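Gripper camera view almost black in simulator, fingers fine — how to set up the light?
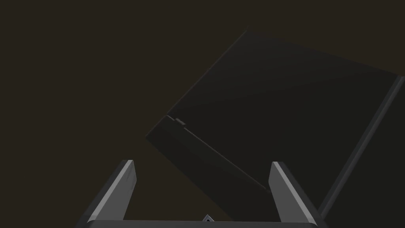 Details of my cell

Nga Đào
posted 7/29/21

Hello everybody. I am setting up a simulated cell in Silwood before we touch the real one. It has one arm with a two-finger gripper, and the camera looks along the fingers. The fingers come out readable, grey with a lighter strip, but the big box in front of them is nearly black. I can find the seam and the small tab near its end only because I know where they should be. My detector does not know, so it finds nothing.

What I tried already:
Lamp above the cell from 700 to 900. The fingers became brighter, the box almost not.
Camera exposure up. The brown background became noisy and the box stayed dark.
Restart of the renderer, also the colour of the background. No change.

The box model is from a colleague and I would prefer not to edit it. Is it the lamp or is it the material?

Fernaretti

Probably the material. Open the box in the material editor and look at the base colour. Many imported models arrive with a colour close to zero and then no lamp will help you, you only multiply a very small number. Make a copy of the material and put the copy on the box, so your colleague's file stays as it was. Start with a dark grey and go up slowly.

Check also the normals. If the big panel is flipped it takes no light from your side. For me this was the fault two times out of three, and I lost a whole day in January before I looked there.

After that put the lamp back to 700. If you leave it at 900 the pale strips on the fingers can burn out when the box is fixed.

Dilon

just put the lamp on 3,000, works for me

Hầu

Please do not use 3,000 if you want to train on these pictures, the fingers will be flat white and the real cell will never look so.

I agree with Fernaretti about the material, but I would add a second small lamp, fixed to the wrist, value 20, no shadows. Move it a little to the side of the camera — if it sits exactly on the camera axis, the seams disappear again. Save the lamp with the gripper and not with the cell, otherwise it stays behind when the arm moves.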